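**15 October 2020**

## Grurik to measure methane from two Brumasgate wetlands

Grurik has begun a programme to measure methane and nitrous oxide at two restored wetlands near Brumasgate, the institute confirmed in a statement to its partners. The work will run until May and will cover a full winter of high water.

Methane stays in the air for a far shorter time than carbon dioxide but traps much more heat while it is there. Wet peat stores carbon well, yet it can also give off methane when the water table stands close to the surface. Records for the Brumasgate sites have until now been limited to the summer months, and the winter figures used in local planning have been estimates.

Fixed chambers have been placed at 14 points across the two sites. Air from each chamber will be sampled every 10 days, and the water level will be read at the same visit. The northern site, beside the river Skuda, was flooded again after its drains were blocked. The southern site was grazed for many years and has kept part of its old ditch network, which will be sampled separately.

"We expect the ditches to behave quite differently from the open peat," said Hilkka Vainio, who leads the programme. "If they release more methane than the ground around them, the plan for the lower fields will need to be looked at again." 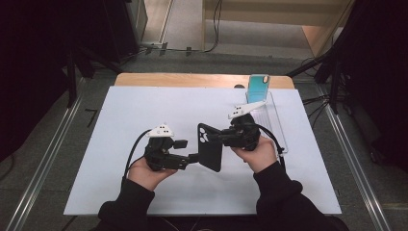

Samples will be held at the Brumasgate field station and analysed in batches. Lauri Lappalainen, head of data at Grurik, said that the readings would be published through Yen, the institute's open records service, with a delay of 6 weeks to allow for checking. Readings taken during hard frost will be marked as such and kept in the record.

Access to the riverside path is not affected. Landowners who wish to receive the results directly may register with the Brumasgate field station before the end of the programme.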